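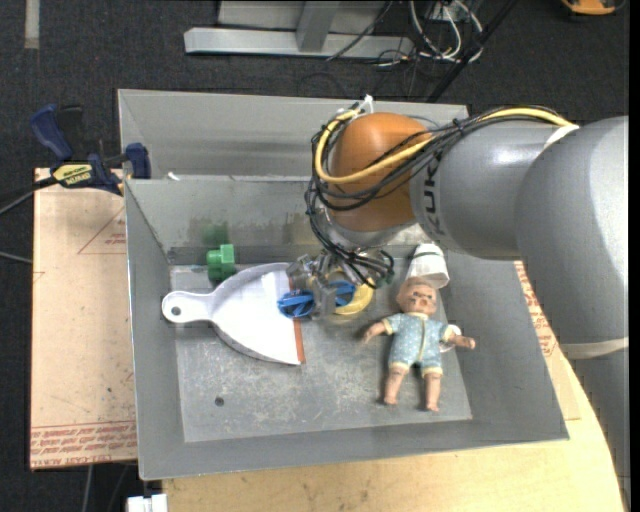
I have been trying to clean up an old roasting tin that came out of my aunt's kitchen, and it has taken over most of my January. It is a heavy steel thing, deep enough for a goose, and it had been in the bottom of her oven since well before I was born. Metal that gets used every day ends up looking a certain way. The grey bin in the photo has it too, with the scratches all over the floor and the pale patches where it has worn, and that's more or less how the inside of the tin looked once I'd got the worst of the black off. I would have been happy to stop there. The trouble was the outside.

The outside had a layer of baked-on fat that I could get a fingernail into but not under. Washing-up liquid did nothing. I left it overnight with hot water and bicarbonate of soda and in the morning I had cold brown water and the same tin.

My cousin Mariann Bodnár, who got the rest of the pans, told me to use oven cleaner and a bin bag. You spray the whole thing, tie it up in the bag and leave it outside the back door for a day. I did that twice. The first time took off a good deal, and the rest went soft enough to scrape with an old bank card. The second time did very little and I wouldn't bother with it again. Wear gloves, and proper ones. Mine had a split in the thumb and I knew about it for two days.

After that it was wire wool and elbow grease. I did an hour most evenings with the radio on, newspaper all over the kitchen floor. The corners are the worst part of any tin. I ended up wrapping wire wool round the handle of a teaspoon, which worked better than the little brush I'd bought for the job.

Underneath there was a maker's stamp. I had never seen it and Mariann didn't know it was there either. It says Nikolaidis, with 263 below it, which I take to be a pattern number. I've looked for it online and found one other tin, smaller, in a sale that had already finished. There was no date on that one. If anyone reading this knows the name I would like to hear from you.

Then there was the rust. Once the fat was gone there were orange freckles all along one long side, and they came back within a day of my cleaning them off. I should have dried it in the oven straight away and I had left it on the rack to drip. Bare steel will not forgive you for that. I rubbed it down with white vinegar, rinsed it, dried it with a tea towel, and then put it in a low oven for 25 minutes. It has stayed clean since.

Seasoning it was the bit I had been looking forward to. There is a great deal of advice about this and most of it disagrees. Some people will only use linseed oil. Mariann uses lard. I had a bottle of Tisari sunflower oil in the cupboard, so I used that. You want much less than you think. I put on a teaspoonful, rubbed it over every surface with kitchen roll, and then rubbed it all off again with a clean piece as if I'd made a mistake. It went in upside down at the highest my oven will go, for an hour, with the window open. The smoke alarm went off anyway.

The first coat came out patchy, a sort of tea colour at one end and nearly black at the other. My oven is hotter at the back. I turned the tin round for the second coat and it evened up. By the fourth it was a dark brown all over with a slight shine, and I called it done. There are a couple of sticky spots on one handle where I didn't wipe the oil off well enough. They'll wear away, or I'll have another go at them in the spring.

The cost, for anyone thinking of doing the same:

- oven cleaner, two cans
- wire wool, one large pack, fine grade
- vinegar and oil, already in the house
- a small brush I didn't need
- new gloves

You could buy a perfectly decent new tin for less, if you count the electricity. I looked at one in the hardware shop in Sengate, non-stick, with a rack, and it was very light. I don't think it would have liked being scraped with a bank card.

I've used the old one three times so far. The first was potatoes, which stuck. The second was potatoes again with more fat, and they came away cleanly and were the best I've made in that oven. The third was a shoulder of pork for when Orsolya Szűcs came over. She used to live across the landing from my aunt and ate out of this tin more often than I ever did. She recognised it by the dent. There's a dent in one end, quite a deep one, which I had always been told came from the move to the new flat. Orsolya says that isn't so, and that my aunt dropped it down the stairs one Christmas with the dinner in it, and that they picked everything up, rinsed it and served it. Mariann has never heard this story and doesn't believe it. I do.

She also told me that my aunt never washed it with soap, only hot water and a handful of coarse salt, and then put it back in the oven while it was still warm from the cooking. That would explain the state of the outside. It would also explain why the inside wasn't rusty after all those years, so I'm going to do the inside her way and keep an eye on the rest.

For the pork, if you want it: salt the skin the night before and leave it uncovered in the fridge. Onions underneath, cut thick. Half an hour as hot as you can get it, then turn it right down and leave it for four hours. Don't put any water in. I did add a spoonful of caraway to the onions near the end, which was Orsolya's idea, and next time I'd put it in from the start.

The lid is the next job. It doesn't fit properly and I'm not sure it was ever meant for this tin. It has a different stamp, Emeta, and the handle is held on with a bit of wire.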